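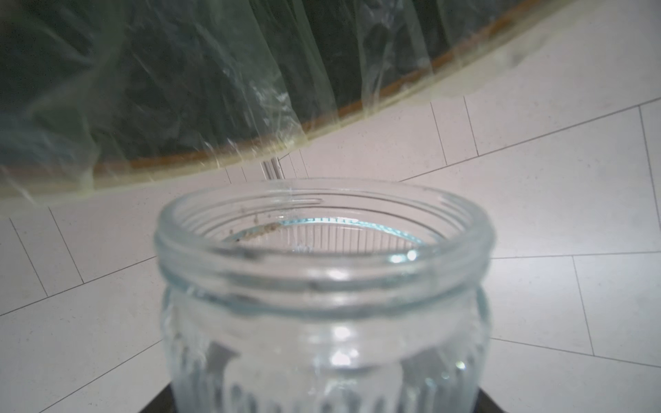

Can a robot wash dishes by hand yet, the kind of stuff that won't go in the dishwasher?

Telma Benítez
Some can do parts of it, slowly, in a place set up for them. Picking up a plate and putting it in a rack has been shown plenty of times. Scrubbing something until it is clean is a different problem. The machine has to know what clean looks like, and it has to press hard enough to get dried food off without breaking anything.

I work in the back of a cannery shop in Graltau where we reuse jars. Two years ago we had a Gimmont arm on trial for 11 weeks. It loaded jars onto the washer pegs fine as long as they were all the same size and came to it upright. Mixed sizes stopped it. Clear glass was the other trouble. The camera would read the shelf behind the jar and the fingers closed in the wrong spot. The installer had us put a matte black mat down and that helped, but the shine off the rim still threw it off in the afternoon when the sun came in. We went through 168 jars in a normal morning by hand. The arm did 86 on its best morning, and one of us had to stay near it.

Checking was never part of the trial. We still hold every jar up and look for specks inside the neck, and ribbed ones get a second look. If you want something for home, buy a bottle brush with a bent head and wait a few years.

Crescencio Iglesias
I agree with most of that, but it depends what you call a robot. A dishwasher is a machine doing a household chore and it does it better than I do. Most glass jars can go in one, upside down on the top rack. Take the lids off and soak the labels first.

For arms with hands, I fix packing equipment and see a few of them. The newer ones learn from people moving the arm through the job many times over. They handle clear glass better than the old ones did. The one I looked after at Valdebenito in July could find a jar lying on its side and stand it up. It could not get a threaded lid started straight more than half the time. Price was way out of reach for a house. The replacement fingers alone were 3812 for the set.

Clesinden user 86
my cousin has a robot vacuum and it can't even get over the rug so I would say no. just soak them overnight with baking soda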